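3.2 Small objects on side tables

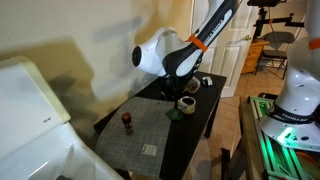

Side tables collect things that have no fixed place in the home. In the Wattimena survey, which ran through February, 255 households listed what was on their smallest table at the end of the day. Bottles, rolls of tape and small containers came up often – usually together, and usually left by different members of the household.

Placemats changed how people used the surface. Respondents with a woven mat tended to set upright items on it and leave flat or rolling items on the bare top (Figure 3). Kelmendi describes the same habit in her study of hallway furniture, although her tables were larger and most had a drawer.

Figure 3. A small black table with a gray woven placemat. A bottle stands on the mat; a roll of tape lies on the bare tabletop.

We coded each item by whether it was in use, waiting to be put away, or kept there for good. The 2 coders disagreed mostly on tape, which many respondents said they were "about to" put back in a drawer.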